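Packing Jeans and Belts Without Wrecking Either One

I've been getting questions about the suitcase post again (hi, everybody from the Utdale swap page!), so I finally sat down to write up the denim part properly. Jeans are the thing I get asked about most, and belts come right behind them, and the two go together anyway.

First, wear your heaviest pair on the travel day. I know, I know, you've heard it. But I still see people stuffing their thickest jeans into a carry-on and flying in leggings, and then they wonder why the zipper won't close. Pack the thinner, softer pair.

Second, empty the pockets. All of them, including that tiny one in front. I once ran a lip balm through the wash at my sister-in-law's place and we were picking waxy spots off towels all weekend.

How I fold them

Lay the jeans flat on the bed and smooth them with your palms from the waistband down. Button them and zip them up. Fold one leg over the other so the back pockets end up on the outside, then tuck in the little triangle at the crotch so you've got a straight edge. From there you can roll from the hem up, or fold in thirds. I roll for a duffel and fold for a hard suitcase. My friend Carmela Bassi folds for everything and her jeans look exactly like mine when we get there, so don't lose sleep over it.

One thing I do care about is the crease. If you always fold in the same place you'll get a pale line there eventually, especially on darker denim. Shift the fold an inch or two each time and it evens out.
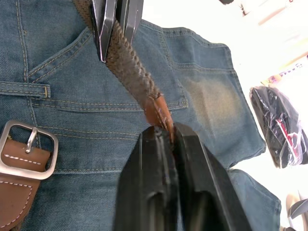
Belts are where people get into trouble, mostly by leaving them in the loops. A belt left threaded through folded jeans makes a hard lump at the waist, and the buckle presses into whatever's on top of it (goodbye, nice blouse). So pull it out every time, and lay it on top of the jeans while you decide where it goes. A braided one like this brown one, with the smooth leather tip, is the easiest kind to pack as far as I'm concerned, because it bends any way you ask it to. Coil it loosely. Don't yank! Braids stretch if you're rough with them, and once one has stretched it never sits right again. I ruined a perfectly good one my first year of traveling for work by hanging it off a doorknob with a tote bag on it. For months.

Where to put the belt

You have a few choices here. I like to run it around the inside edge of the suitcase, buckle in one corner, so it hugs the wall and takes up basically no room. That works for stiff belts too, which hate being coiled tight. If your bag is soft-sided, coil the belt and slip it inside a shoe or the collar of a folded shirt. The collar trick keeps the shirt in shape as well, and I picked it up years ago from Bernice Sarpong, who irons pillowcases and therefore knows things.

What I wouldn't do is roll the belt up inside the jeans. I tried it for a whole summer and all I got was a bulge and a dent in the leather.

Keeping both in decent shape at home

Wash jeans inside out in cold water and hang them by the hems or over a rail. If yours have contrast stitching, like the mustard-yellow kind, skip anything with bleach in it. Fading on the denim looks fine to me, I even like it, but blotchy thread looks sad.

Braided belts collect lint in the weave. A dry, soft toothbrush gets it out. The leather end gets a tiny dab of conditioner on a rag a couple of times a year, and keep it off the cord part or it'll go sticky.

Hang belts from a hook by the buckle, or keep them coiled in a drawer if you're short on closet space. Mine are in a shoebox lid right now. It's on the list for September!

This page has 67 comments already and several of you want to know about packing dress pants. I'm working on it. Sandro, yours about the suspenders made me laugh, and yes, I'd coil those too.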